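Home Shop Kits Teaching Rigs Task Boards Spare Parts Blog Contact Basket

Ellora Task Board, with the Priller teaching add-on

Hi, and welcome to the page I've rewritten more often than any other in the shop! I run Zultudby, which is a small store for people who teach robots to do things with their hands (well, with their grippers), and the Ellora is the board I point almost everyone to first. If you've got an arm, a gripper and some way to drive it yourself – a leader arm, a controller, or just pushing the thing around by the wrist – you need something for it to practice on. You can only stack so many blocks before you want to cry.

So this is a board full of small, fiddly, everyday electrical things. Buttons, sliders, toggle switches, a rotary knob, test leads. You show the robot how to work one of them, you record what you did, you do it again, and you keep going until you have a pile of demonstrations worth training on. I like it because every part asks for something different from your hands. A push button forgives nearly everything. A slider is fine until you lean on it. A toggle lever wants you to come in from the correct side, and if you don't, you'll find out what your gripper sounds like when it slips.
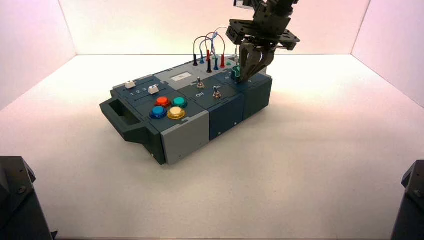
The Ellora in a plain white enclosure, with the gripper down at the far end and the carrying handle on the left.

The four buttons are the part I'd start with. They're big, they're domed, and each one is a different color, so if you're labeling your recordings with spoken or written instructions you can say "press the blue one" and be done with it. I'd do 100 demonstrations on the buttons alone before moving on. I know that sounds like a lot! It goes fast, though, and you're training yourself as much as the robot. My own first batch was full of little pauses where I was hunting for the right angle, and guess what the trained arm did? It paused, in all the same places, like it was thinking about lunch. I threw out the whole batch and started over.

After the buttons, go to the sliders, and save the toggles for when your hands have settled down. They have short metal levers and it's easy to come in too low. I nudge the lever with the side of a closed finger when I'm driving, and that has given me cleaner recordings than trying to pinch it. Other people swear by the pinch. Try both and see which one your setup likes.

Then there are the leads, and I have a soft spot for the leads. They're floppy, they cross over each other, and they never fall the same way twice, so anything you train on them has to cope with a bit of mess. If you're new to this I'd leave them plugged in for the first few weeks and treat them as scenery. Just having them there is useful – your arm has to learn to get to the other parts without dragging a loop of wire along with it.

The knob is my favorite, and it's the one I get the most email about. The pointer shape gives the fingers something to close on, and the printed numbers give you a target you can name. Turning it by remote control is a lot harder than turning it by hand, mostly on account of your own wrist: you run out of twist before the robot does. My fix is to turn a little, let go, back off, re-grip, and turn again. It looks clumsy and it trains beautifully.
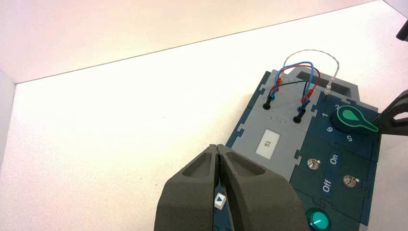

Close in over the board, with the green pointer knob and its numbers at the right.

What about two arms? Yes, you can, and I would if you have them. You'll need to be strict with yourself about who goes where, especially if you're driving both at once. I pick a working side for each arm before I start recording and I stick to it until the batch is finished. Swapping halfway is how you end up with an arm that reaches across its neighbor at the worst moment.

A word on cameras, as people ask. I record from a high view and from the wrist together whenever I can. The high view shows where the arm is going, and the wrist view shows those last little corrections near the part, which are the ones I care about. The catch with the wrist view is that your own fingers hide plenty. Watch a few recordings back before you commit to a long day of it, and if you can't tell what happened from the video, your model is going to have a rough time too.

Lighting matters more than I used to think. I like it bright, even and boring. Plain walls help. Once you've got a skill working in those conditions, go ahead and make it harder: move a lamp, turn the board a bit, shift it over. I turn mine every 13 demonstrations (no science behind that number, it's just when I get up for coffee).

What you get

Ellora Task Board, assembled
Set of test leads
Priller teaching add-on, if you pick that option (recording software plus a foot pedal for start and stop)
Printed starter plan with 7 tasks, easiest first

The Priller pedal deserves a plug of its own. When both hands are busy driving, reaching for the keyboard at the end of each try puts a jerk in the last second of your recording. Tap with your foot and that goes away. I held out on buying one for 3 months and I was being silly.

Will it work with my arm? If your gripper can close on a small knob and you can drive it by hand or remotely, I'd say yes. Thibodeaux makes the arm mount I sell alongside the board, and it's listed on the Teaching Rigs page, but you don't need it if your arm is already fixed to something solid. Please do make sure it's solid. A wobbly mount ruins recordings in a way you won't spot until training, and by then you've lost the afternoon.

Shipping and returns

Boards go out in a padded carton. Keep the carton in case you want to send yours back. January orders have all shipped, and the next batch is being packed now. If you're not sure which option to choose, write to me through the Contact page and tell me what arm you're using and what you'd like it to learn.

Page updated 21/02/2024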